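A Little Green Goes a Long Way
In praise of the bright white workroom, and the small things that make it a good place to spend a day

21 Jan 2022

I have a confession. I love a white room. I love a white ceiling and a shiny tiled floor and a desk so plain you forget what it looks like when you leave. Friends who have seen my apartment (rust-colored sofa, books on the stairs, a lampshade I will defend to the end) find this hard to believe, but put me in a big pale workroom at ten in the morning and I could happily stay until somebody switches off the lights.

What I love even more is what people do to those rooms once they move in. A plant arrives. Then a cup, then a table for the plant and the cup. Somebody sticks a bit of colored tape on the floor and a month later everyone steers by it. Very few of these rooms were ever decorated, in the sense of someone sitting down with swatches, and yet the best of them have real character, and I wanted to find out where it comes from.

So in the cold part of the winter I took the train to Lusau to see Irena Lis.

Lis fits out workrooms. Her business, Clandeo, has an office over a bicycle shop on a street called Grillberg, and she has been at it for 14 years: sewing rooms, print shops, test rooms, a place that repairs accordions. She is tall and quick and walks into a room looking at the floor.

"People look up first, and I understand it, the ceiling is where the drama is," she told me. "But you live on the floor. You roll on it, you drop things on it, you kneel on it. Show me the floor and I'll tell you what kind of day you're going to have."

Her own office floor is gray linoleum, and she apologized for it twice.

Glossy white tile is the one she gets asked about most, and she is a fan, with conditions. It throws light back up under the desks, where light hardly ever goes. It lets a chair on wheels travel a long way on one good push. It also shows you everything. A screw, a crumb, a pen cap, a scrap of green paper: on a wooden floor these vanish for a week, and on white tile they practically wave at you. Lis thinks this is the best thing about it. If you work with small objects, she says, you want the floor to give them back.

The conditions are chair wheels and noise. Hard plastic wheels on tile make a racket, so she orders the soft ones, always, and she will send a chair back over it. She likes a black office chair with arms and a wheeled base, as ordinary as they come. I had been hoping for something more exciting! She laughed at me.

"A chair should be boring and fit you," she said. "Spend your excitement on something small."

Something small, for Lis, nearly always means something green. She is devoted to the color, and to the pale end of it in particular, the mint you find on old kitchen scales and toothpaste. Against white it stays cool and fresh. It doesn't shout the way red does, and it doesn't disappear like yellow under tube lighting. A potted plant, a strip of tape, a toy-sized object in mint: put any one of them into a white room and your eye has a place to land.

I have started seeing it everywhere. Wherever people share a floor and a few desks, there's a patch of green somewhere low down, and a cup not far from it.
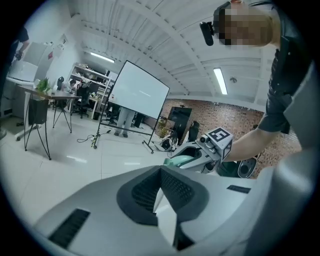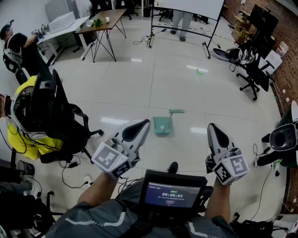
The side table is the other thing Lis will talk about for as long as you let her. Every workroom needs one surface that belongs to no particular job. Desks fill up; that's what they're for. But a separate table, small enough to walk around, with a wooden top and thin legs, changes the way the whole room behaves. It is where you put down what's in your hands while you decide. It's where the plant goes.

She has firm opinions on legs. Thin, black, set at an angle, with plenty of air underneath, so that you can see the floor carry on to the wall and the table seems to weigh nothing. A boxy table of exactly the same size makes the room feel a yard shorter. I didn't believe her, so she took me downstairs and across the street to prove it.

Across the street is Yaman, a workshop that makes doll and display furniture, and I may never get over it. Bonifacio Pastor runs the place. He has the kind of hands you would expect to be hopeless at this work, broad and blunt, and I watched him glue a rung into a chair shorter than my thumb without once holding his breath. (I held mine the entire time.)

Pastor lent us two tables from his own back room, one boxy and one leggy, and Lis swapped them in and out of the same corner while I stood in the doorway. She was right. With the leggy one in place I would have sworn the wall had moved.

Then I got distracted, because on the shelf behind them were the chairs.

Little chairs! Rows of them: kitchen chairs, milking stools, a rocking chair, a lounge chair with a slatted back. Pastor keeps one of every model Yaman has ever made, and the newest is number 2155. He makes them for dollhouses and shop windows and for people who just like to own a very small chair, and that last group is larger than you would think. I went in with no interest in owning one and came out with a stool.

Pastor told me the square seat and the straight leg are the hardest things to get right. Curves forgive you. A square seat with one leg a hair out of true will rock, and on a smooth floor it will rock audibly, and you'll lie awake over it. His test is simple and a little cruel. He tips each chair over onto its side on a tile, looks at the legs from below, and then stands it up again and flicks the back with a fingernail. If it walks, it goes in the box of seconds. I asked how big the box of seconds was and he changed the subject.

He paints a good many of them in pale green. I asked whether Lis had put him up to it.

"She says so," he said. "I had the paint first."

It was Lis, though, who thought to take the tiny furniture into full-sized rooms. When she is planning a workroom she brings a bag of Pastor's seconds and puts them around on the floor, on the actual tiles, where the actual chairs will stand. Clients crouch down and push them about. A drawing on a screen makes people polite, she says, and a toy chair makes them argue, which she would much prefer before the desks have been delivered. After an hour of it everyone has sore knees and strong feelings about the route to the kettle.

Then the tape comes out. I'd always thought of floor tape as a warehouse thing, but it is a lovely tool in a room where people sit and move and sit again. Lis uses short pieces to mark where a thing goes back to, and dashes for a path she wants kept clear. She cuts the dashes by hand. A solid line tells people off, in her view, while a dashed one makes a suggestion, and they'll respect a suggestion for years. She presses each piece down with the back of a spoon. After 40 rolls she has settled on a cloth tape that lifts cleanly from glazed tile, and she gives it a wipe with a barely damp rag first to get rid of the dust.

I asked what I should do with my own workroom at home, a converted laundry with a white ceiling and a great deal of stuff in it. I was hoping for a shopping list. She gave me 3 jobs instead and said not to buy anything until February.

First, get everything off the floor and look at it for a day. Second, pick one small table and take it away from its wall, even by a foot. Third, put something living on it, and a cup, and let people knock the cup over. A side table too neat to use has stopped being a side table, and she would take a cup on its side over a bowl of decorative pebbles any day of the year.

So I did. The floor turned out to be a cream color I had completely forgotten. The table took two tries, as the first spot caught my hip every time I went past, but it now stands just clear of the shelves and I walk around it without thinking. On top are a fern I was given by a neighbor and a white mug with yesterday's tea in it.

The mint-green stool from Yaman is supposed to be up there too. Mostly it is on the floor. I knock it down with my sleeve, and it slides a surprising distance, and I spot it right away and go and pick it up. Pastor's joints have held so far. He tells me a matching chair is on its way, and I have a piece of green tape ready for where it's going to stand.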